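### 4.2 The bowl-nesting unit

By the time the students at Durnisbridge reached the second unit, they had already spent a good while learning to move the arms by hand guiding, and they were (as students always are, bless them) impatient to record something that looked like a real chore. We had planned to give them blocks. It was Zuzanna Szulc, who taught the Tuesday section, who talked us into kitchen bowls instead, and we are very glad she did! Everyone in the class had stacked bowls at home, everyone had an opinion about how it ought to be done, and the arguments that followed taught more about task definition than our lecture slides ever had.

The task itself is short to state. Bowls of different sizes and colors are spread over the table, and a pair of students, one driving each arm, must nest them into a single stack with the largest at the bottom. Each pair wrote its own one-page task sheet before touching the controls, saying where the stack should be built, which arm should go first, and what counted as a failed attempt. The sheets were then traded between pairs, so that every team had to record from somebody else's instructions. Figure 3 gives the layout used for the Wróbel set, named after the study room where its task sheet was drafted.

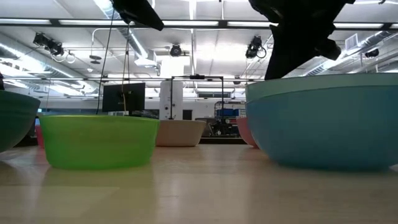
**Figure 3.** Bowls laid out for the nesting task, with the two grippers over the table.

Writing a task sheet that another team could follow proved harder than the students expected, and most of the trouble came from words they had never thought to question. "Pick up the biggest bowl first" sounds plain enough when you are standing beside the table, but several pairs were working from the recorded video, where size depends a great deal on distance. In Figure 3 the teal-blue bowl is the closest to the camera and fills much of the right side, while the cream-beige one, set farther back, looks smaller than it might from another seat. Color names were a happier choice, although "the green one" caused its own quarrel, with a dark green bowl at the left edge and a bright lime green one beside it. After two rounds of trading, nearly all of the sheets had settled on a full color name and a side of the table.

We collected 529 attempts over the unit, stored in Edach, the small logging tool that an earlier class had written and that we have patched, lovingly, every fall since. Students labeled their own attempts first and then labeled those of one other pair without seeing the original marks. Disagreements were talked over in class, with the task sheet on the projector, and we let those conversations run long. A good many of them came down to the same question, whether a bowl that sat crooked inside another was nested or only resting there. The Skodon pair (teams chose their own names, and we did not interfere) finally proposed that the rims should be level to the eye, and the other teams copied the wording into their sheets the same afternoon.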